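Drestside workshop news, June

Gripper fault at the sink bench: please read before your next shift

Quick one from me, typing this between two other jobs so forgive the state of it. We had a failure on the hand-held grippers and it touches everybody who works at the sink, so it gets the top slot and the open evening write-up goes down to second.

What happened. Usha Achari was on a sink run, small parts, in and out of the basin. Right gripper closed when she hadn't asked it to. Full force, jaws shut on nothing, then wouldn't open. She let go of the trigger, waited, nothing. Pressed stop on the handle. Nothing again. It took pulling the plug at the wall to get the motor to give up, and even then the jaws stayed put till we backed them off with a hex key.

Nobody hurt. Glad to be able to write that. But her other hand had been near the jaws not long before, and that's the bit I keep going back to.

What we know so far. The cable. On the right-hand Nanusico units it comes out of the bottom of the handle and runs back along the forearm, and every time you reach forward and down it bends at the same spot. We cut the sleeve back on Usha's and found 3 strands left in the signal wire, the rest gone green and brittle. Water had been getting in. How long for, no idea. When the signal drops out the controller is supposed to open the jaws and cut the motor. It didn't. It held the last thing it heard, which was close.

So really two faults. A worn cable, which is our problem. And a controller that does the wrong thing when the cable goes, which is Sadeghi's problem (they did the firmware) and I've told them so in writing.

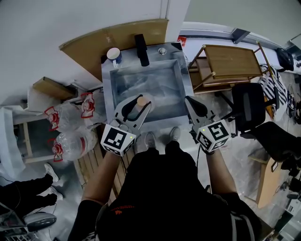 The status light was no help either. Stayed green the whole time. Green means the handle has power, it does not mean the handle is listening, and I think a lot of us have been reading it as "all fine". I certainly was. Sadeghi say they can make it go amber when the signal is lost, in the next release. No date given. I asked twice.

We tried to make it happen again on the bench, with a spare unit and a cable we'd damaged on purpose. 50 closes with the cable held straight, no trouble at all. Then 50 with the cable bent hard at the handle, and 10 of those stuck shut. That's a lot worse than I was expecting. The left-hand units have been through the same test and came out clean but they're going on the same checks anyway, I don't trust one and not the other.

From today, then:

All right-hand cables are being replaced. 2 done, the others as parts turn up. If your handle has a strip of yellow tape on the grip it's had the new cable. No tape, don't use it at the sink. Dry bench is ok for now with the stop box (see next).

Stop box. Every gripper now runs through the foot switch, without exception, including quick demos and "just a minute" jobs. The switch cuts the motor supply directly and doesn't go through the controller. Foot on, it runs. Foot off, it's dead. Yes it is annoying when you want to shift your feet. Put up with it please.

Fingers out of the jaws. If something is stuck in there, foot off first, plug out second, then your hand. There are hex keys on a hook by the sockets and I would like them to still be there next week.

Feel down the cable before you start. Run it through your fingers from the handle back. Any stiff patch, any crackle, any bit where the sleeve has gone sticky, hang it on the red peg and write it on the board. Don't tape it up. We found one taped up. Not asking who.

And drying. This is where the Dririer comes in, the warm air cabinet that has been used mainly for people's gloves. Handles go in there at the end of every wet session, cable end down, half an hour on low. Not high, high softens the glue round the light. Gloves can go on the radiator.

A few of you have asked if wet work is off altogther. No. Sink runs carry on with the taped handles only, one person at a time on the grippers and somebody within reach of the wall socket. That does mean fewer slots. The rota is being redone and will go up by the kettle, if you had a slot and it's vanished come and find me and we'll sort something.

Also had a fair question about why the old near-miss book had nothing in it about this. It did, sort of. Going back through, there's an entry in somebody's tiny handwriting saying "R gripper sluggish, fixed itself". Same handle. Nothing came of it, and that was mine to pick up and I didn't. So if a thing fixes itself, write it down and then tell me out loud as well. A handle that goes slow and then comes right again is one I want to cut open.

Sadeghi are sending a test version of the firmware which opens the jaws on signal loss. It will go on the spare first and get the same bent cable treatment, same number of goes, before it gets anywhere near a person. I'll put the numbers in the next issue whatever they are.

Thanks to Usha for keeping her head, and for writing it all up the same afternoon while the rest of us were standing round the bench arguing about wire. Her full report is in the blue folder, three pages with a sketch of the break, worth reading if you do wet work.

Spare parts: still short of strain reliefs, the little rubber boots for the handle end. If you've got any in a drawer, bring them in.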